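Toy Retail and Product Safety
Handout 4: Battery compartments and age labels
Tutor: Eftychia Mavromatis

A toy for under-threes must not give access to small parts. Check the battery cover first. It should need a screwdriver or two separate movements to open.

Read the age label next. The Wandell pull-along says 18 months and over, so the cover screw must stay attached when loosened.

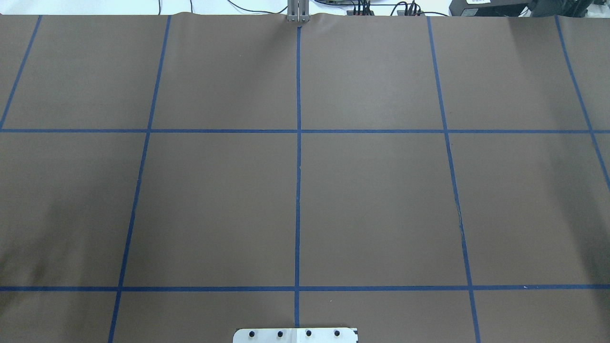
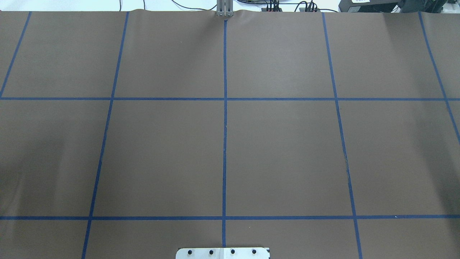
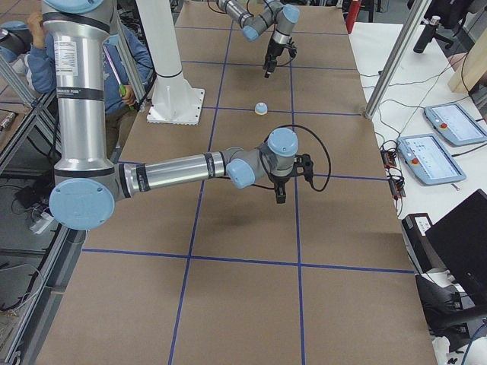

For next time, read pages 9 to 46 of the course reader and bring one toy box with its leaflet.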